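Garness Robotics Club – Questions We Get a Lot

Do I need to know how to code?
No! About half of what we do never touches a keyboard. There's building, wiring, testing, recording practice moves by hand, and a great deal of untangling cords. If you want to code, you will get plenty of chances, and if you don't, we still have a spot for you at the table.

When do you meet?
After school until 5:30, in the lab behind the Molness building. Check the board by the front office for which afternoons, as it changes with the sports schedule. The lab also opens at lunch in January, when everybody is getting ready for the Prisamon meet and wants five more minutes.

What is the project this year?
Teaching an arm to pick things up and put them back down where they belong. Sounds easy, right? We thought so too. Students hold a gripper in their own hand and do the task over and over, and the recordings become the lessons the arm learns from. Our target is 160 good runs of each task before we let Mak (that's the arm) try it alone.

Why not just program the moves?
We did, last year, and it was great fun until a cup was an inch to the left of where Mak expected it. Learning from people copes with that kind of thing much better. You also get to argue about the best way to grab a cup, and those arguments can last a whole afternoon.

What counts as a good run?
Slow, steady, and finished. Keep both fingers open until you're lined up, close gently, lift, move, set down, let go. If you bump something, stop and start over. It doesn't get saved, and nobody minds. Ada Parisi threw out 45 of her own runs in one week and she is still our best operator.

Why is there grid paper on the table?
So we can put objects back in a known spot and then move them on purpose, a square or two at a time. Please don't draw on it without asking. If you do mark a start position, use pencil and keep it light.

What does it cost?
Dues are $45 for the year, and that covers a shirt and parts. If that's a problem, talk to Natalina Caruso, our advisor, and it will be sorted out quietly.

Can I bring my own laptop?
Sure, but recordings stay on the lab machines. Watch your feet around the cables on the floor, and please ask before you unplug anything from a power strip – somebody may be in the middle of a run.

Can ninth graders compete?
Yes. You need to have been to six meetings and done the safety talk.

Can parents come and watch?
Please do! We love visitors, and we'll probably hand you the gripper.
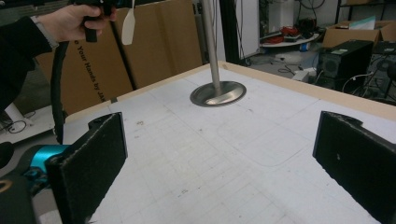
Natalina Caruso: One addition for new families – the safety talk is offered again at the start of each month, so a student who joins late can still make the six meetings and compete. Long hair tied back, please, and closed shoes.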